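Keepers

Night shift, Vonbridge side of the river. Ten hours, one break, a vending machine that takes the money and thinks about it. I had the headset on by six and the left pedal was already sticking.

The job is simple to say. You hold the handle, the arm on the screen does what your hand does, you take the blue one up to the rack and get it where it belongs. Then you press the pedal. Keep, or bin. Then again. What you keep goes to Verarport and something there learns from it. I have never been to Verarport. I picture a cold room.

2379 keepers they wanted, from my desk, by the end of the job. I started in October. The number sat up in the corner of the menu in white and went up by one, when it went up.
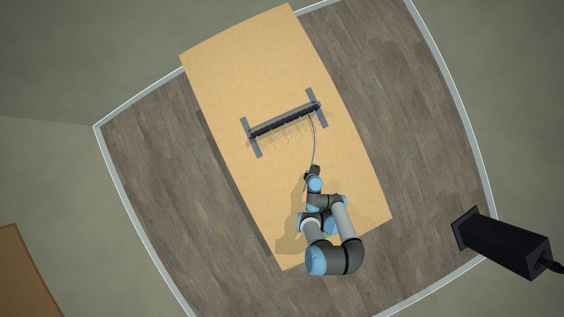 The table, start of shift. Arm, rack, blue line.

First hour's always rubbish. Your hand is still at home. It's still holding a shopping bag or a steering wheel. I binned four in a row, then kept one I wasn't sure of, then went back and binned that too. You can do that for a minute after. Then it locks and it's gone off down the wire with your elbow in it, every little wobble.

My sister asked me on the phone what I did now and I said I teach. She said teach what. I said, picking things up. She thought nursery.

Before this I did eleven years packing at Oyewole, till they shut the line. Good hands, they wrote on my reference, the whole reference more or less, good hands and punctual. And the woman from the agency read it out and looked at my hands on the table like they might do something. Two days later I was in the chair.

The Fekuner is the handle. Grey thing, sits in a cradle, pushes back when the arm touches something. It doesn't push much. You learn to listen for it through your wrist. A nudge means you've caught a prong. Two nudges means you've caught it and you are now making it worse.

There's a way of doing it that everybody finds on their own in the first week. Come in low, stop short, breathe, then finish. I never got shown it. I did see the woman on desk four doing it, from behind, the little stop, her shoulders going down. And I thought that's mine, that stop. But it was hers as well. So then I watched the lad by the door and he had it too.

Break was at ten. Soup. I rang home and let it ring.

After that they put the other view up on my second screen. You're meant to use it for the last bit, when you can't tell from the top how far off you are. Most of us forget it's there. You look over and think, oh, so it's been that close all along.

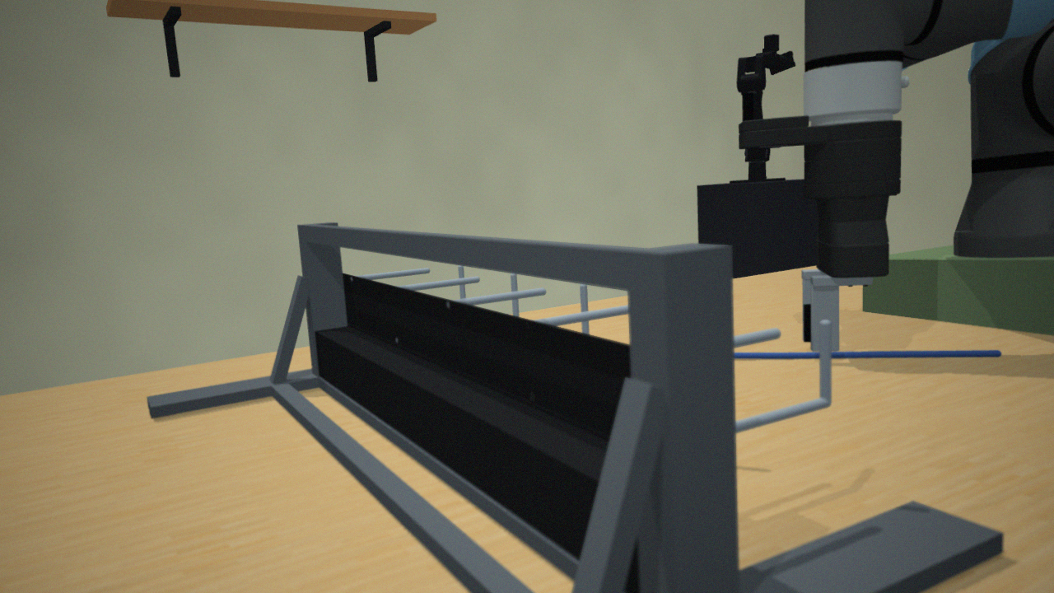
I wanted to talk about the slow ones. There's a note that comes round, every Friday, on one side of paper, and this one was dated November 9, 2018 and said our examples were too clean. Too clean! We'd spent weeks getting clean. They wanted hesitation in. They wanted some where you come in wrong and put it right, becuase the learner was fine so long as everything went well and when it didn't go well it just sort of leaned. That was the word on the paper. Leaned.

So. Come in wrong on purpose.

You try it. I couldn't. I'd set off meaning to be out by a thumb's width and my hand would fix it before I got there. Eleven years of boxes. I tried with my eyes shut and that was too wrong, the thing went off past the rack altogether and I got the red border. I tried with my left hand. Left was better. Left hand is honest, it has no idea. I got some lovely bad ones with my left hand, and then the right would come over and help, and it was all on the record, the wandering about and then the getting there.

Kept that. Kept the next. Kept six, I think, without a bin.

And somewhere in there I went quiet. It happens, desk four calls it going under. You stop seeing a picture and it's only a table. You know the grain of it. I know that wood better than my own kitchen table, which I couldn't tell you the colour of if you covered it with a cloth. I could draw you that rack in the dark, the two ends and the long bar and the silver bits hanging off it. Sometimes I'm on the bus and my fingers close.

Around midnight the replay came on. They do this, they slip one in. You get an episode to grade that isn't yours, just the arm going through it and you press good or not good. Could be the woman on four, could be someone on days. Could be the learner, having a go. They don't say which. We have all got a theory how to tell.
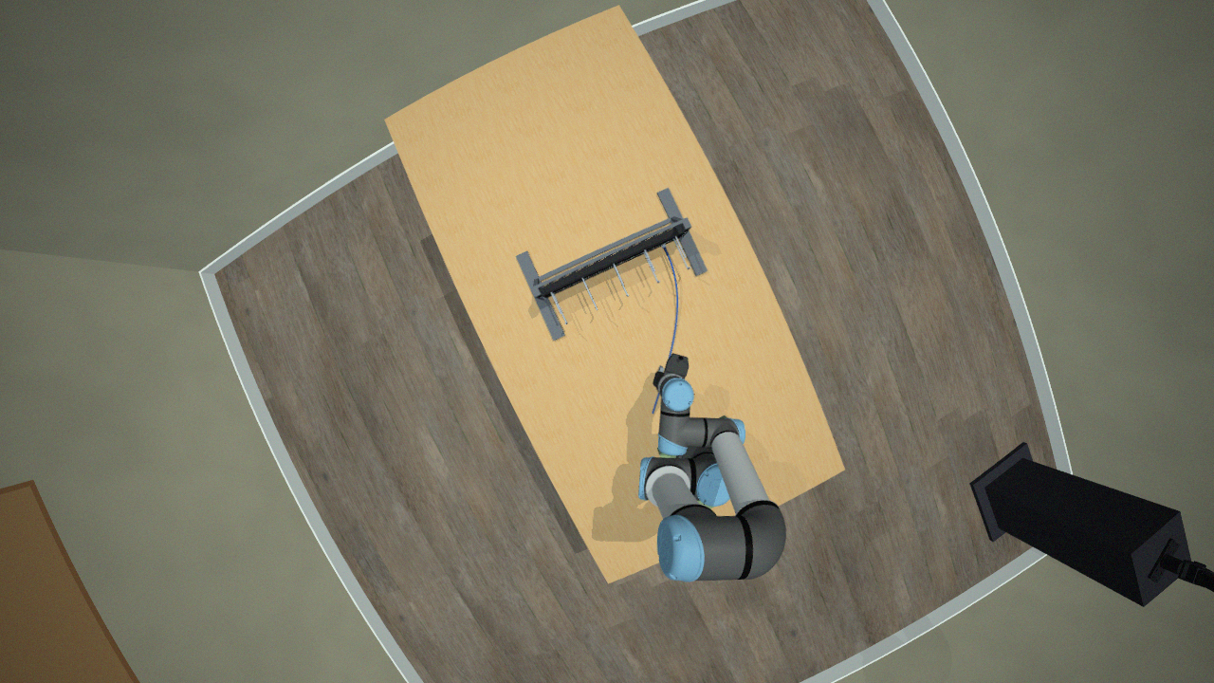 I watched it through once. It came in low. It was a bit out to one side and I thought, it'll lean now, here we go. It didn't. It stopped short. There was that wait. Breath, I'd have called it, if there'd been anything there to breathe. Then it finished.

I ran it again. I ran it a third time with my hand in the air beside the handle, not touching, doing it along with it. Fit like a glove. The stop was in the right place. The tiny drop before the end, where I let my wrist go soft because it aches there from the tape gun, that was in too. Nobody on four had a tape gun.

So it was mine, then. One of mine from last week, come back round. That was the sensible answer. I looked up the number at the bottom of the grading window, 383, and went back through my own list, which you're allowed to do if you're quick. My 383 was a bin. I remembered it even. Caught a prong, swore, pedal. So it wasn't that one, or the number meant something else. I don't know what the numbers mean, they could be anything, they could be shelf numbers.

I could have asked. There's a button for asking. It goes to Verarport and somebody answers by the morning, and they're always nice about it, and they always say thanks for flagging.

I took the headset off instead and had a look at my hand. It's an ordinary hand. There's a scar from a pallet strap. Desk four looked over and did the eyebrows, you all right? and I did the thumb.

The thing is it aches, that drop. It's a fault. I only do it because it hurts. If that was the learner then there's something in a cold room now that favours its wrist for no reason at all, and it'll go on doing it after I've left, in whatever building they put it in, letting go a bit soft before the end. Somebody will stand and look at it and think that's a funny way to go about it.

Or it was mine off last week and I can't read a list.

I pressed good. It was good.

Then the table came back, everything where it starts, and the clock at the top said go when ready. I swapped to the left hand. Did one. Too wrong, bin. Did another, way out, and I let it be way out for a bit before the right came over, and I made myself not do the drop. Held the wrist stiff right the way in. It hurt like anything and it looked terrible, jerky, like someone else's.

I had my foot over the pedals a good while. You get a minute.

Desk four was laughing at something. The lad by the door had gone for his soup, late, he always goes late, and he'd left his chair spun round to the wall.

Keep, I thought. Go on. Let it have that one as well.

The left pedal stuck.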